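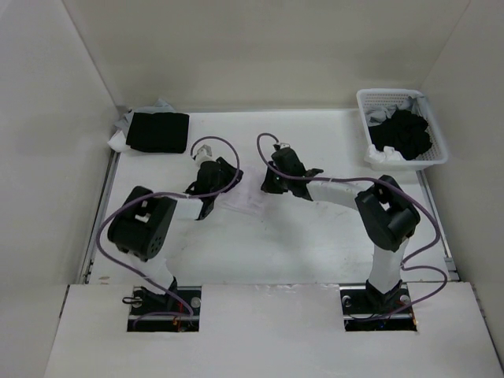 Barnabás Mészáros thinks I'm too easy on thin kitchen cloths, and he told me so under my last review: a cloth you can nearly see daylight through is a handkerchief with ambitions, and I should try drying a stockpot with one before I hand out any more stars. Fair enough, Barnabás! I've now dried the stockpot. I've also dried a lot of wine glasses, covered a lot of dough and wrapped more lettuce than two people should eat, all with the Sarnwood thin cloth in the pale lavender.

So, the color first, because I got it wrong when I ordered. On the Sarnwood page it looked like proper lavender and I had visions of it hanging next to my blue bowls. It's very, very pale, more of a white that has heard about lavender. Put it down on a white tabletop and you have to look for the edges. I was a bit let down for a day or two and then I got to like it (my sister still thinks it's a white one that got washed with a sock).

It creases. Even when I smooth it out flat with both hands there are faint lines running across it, and I'm not going to iron a dishcloth, so that's how it lives. If you like a crisp stack in the drawer, go for the Koltmont, which is heavier and folds like a napkin. I paid 3,000 forints for the Koltmont and 2,025 for this one, both at Szekeres, and the Koltmont does feel like more cloth for the money.

But on glasses? Sarnwood, every time. You can push it right down into a narrow glass with two fingers and turn it, and it leaves no fluff that I can find. It's lovely over rising dough too -- it doesn't weigh anything down, though flour it first or you'll be peeling. For the stockpot it was hopeless. It was soaked by the time I'd done the inside and I finished the outside with the Koltmont, so Barnabás gets that one.

Washing: mine goes in at 60 with everything else. It shrank a little the first time, more in the length than the width, so now it's a touch off square and I can never get the corners to meet when I fold it. The hem has held. One small tea stain hasn't moved and I've stopped trying.

I also had a Dreslow in the drawer from last October, which I'd meant to compare properly, but it pills so badly that I use it for the stovetop now.

Four stars from me for glasses and dough, two for pots. I'd buy another, probably in a darker color if they ever make one -- and if you've seen the gray in a shop, let me know whether it's really gray.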